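Speaker notes – Merle Doolan
The grip that let go: a fault in our suturing rig and what we changed
Talk slot: 30 minutes including questions. Aim to stop talking at 22 or so.

Opening

Say hello, thank Rochelle Brunton for the invitation and for moving me off the slot after lunch.

I run the bench at Kosville where we train and test a two-arm suturing robot on practice pads. No patients, no animals. The arms come from Prusero. The control software is partly theirs and partly ours, and the part that went wrong was ours. I want to get that out early so people don't spend the talk waiting to hear whose fault it was.

The fault in one sentence: the left gripper opened under load when it had been told to hold, and the system carried on as if it was still holding.

Background (keep short)

Most of this room knows how an interrupted stitch goes. Needle through one side, across, out the other side, pull the thread through, tie, cut, move along. For us the awkward part has always been the thread. A needle is stiff and stays where you put it. Thread has slack in it, it swings, it catches on things, and it looks much the same on camera whether it is being held or just lying there. That last point matters later.

One person sits at the console with a foot pedal. Lift your foot and both arms should freeze with the jaws as they are. That is the rule the whole bench is built on: freeze means hold. If you are holding something you keep holding it.

What happened

It was November, late in the afternoon session. Tegan Tapsell was at the console. The first stitch had been tied and she was part way through the second when she lifted her foot to shift her chair. Both arms stopped. The left jaws opened.

She put her foot back down. The software still had the left arm marked as holding, so it went ahead with the pull. The gripper moved off with no thread in it, closed again at the end of the move and came down on the pad. It tore a bit of the silicone. Tegan hit the red button, and the arms stopped properly that time.

Nothing was hurt apart from the pad. Say this plainly and don't make a joke of it. On a person that would have been an instrument closing on tissue by mistake.

Pause here, let people look at the slide.

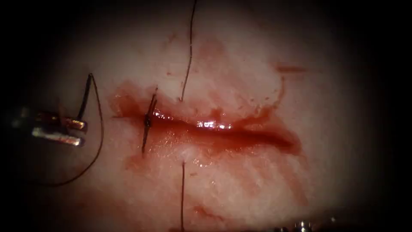

Slide 4. One stitch tied, the next passed but not tied. Left gripper holding a loop of thread.

Leave slide 4 up for this next part. Point to the loop at the left, then to the two threads at the middle of the wound. Ask the room to think about how much of the job depends on that left grip staying shut. Then mention the view itself: the light falls away to black well before the edges, and the second instrument is only just showing at the bottom. An operator watching this view has very little to go on for that arm. We had treated the camera as our backup for grip faults. It was a poor backup.

Finding the cause

Jayanthi Raju did most of this work. She is in the audience, so send the hard questions to her.

We looked at the hardware first, because it was the easy thing to blame. We took the jaws off and checked the cable tension and the springs. All fine. That took two days and I would do it again.

Then Jayanthi went through the logs. When the pedal comes up, two messages go out to each arm. One says stop moving. The other gives the jaws their last commanded force, so that they keep it. Under normal conditions the order doesn't matter. If the second message arrived while the gripper controller was restarting its force loop, the controller read the force value as zero. Zero force means open.

She wrote a script to lift and press the pedal over and over with a scrap of thread in the jaws. It took 2,000 cycles to get 7 openings. That is rare enough to miss in ordinary testing, and we had missed it. Our old acceptance test was a person pressing the pedal until they got bored.

The second fault

Spend more time on this than on the first one.

The jaws opening was a bug. Carrying on afterwards was a design choice, and I was the one who made it. The software kept a note saying "left arm: holding", which it set when the jaws closed and cleared when they were told to open. It never checked against the jaw position sensor. The sensor had the right answer the whole time. We logged it and did nothing with it.

What we changed

A zero force message is now refused unless it comes with an explicit open command.

After any freeze, the software compares jaw position with what it expects. If they disagree, the arms stay frozen and the console says which one is wrong.

The pedal script runs overnight before any new software goes on the bench.

The Hallex lamp has been remounted and the camera moved back, to get more of both instruments in view. It helps a little. We no longer count it as a safety measure.

What we have not fixed

The position check can tell that the jaws are open. It can't tell whether closed jaws have thread between them. Fine thread is too thin for the sensor. Manikandan Kulkarni is trying motor current instead, and so far he gets too many false alarms for anyone to want it switched on.

We have also told the Te Moana group, who run an older copy of our code. If you took a copy as well, please see me at the break. I have the patch and the pedal script on a memory stick.

Questions

Likely one: why not lock the jaws mechanically? Answer: we looked at it. It makes an emergency release slower, and we didn't want to swap one problem for the other without testing both.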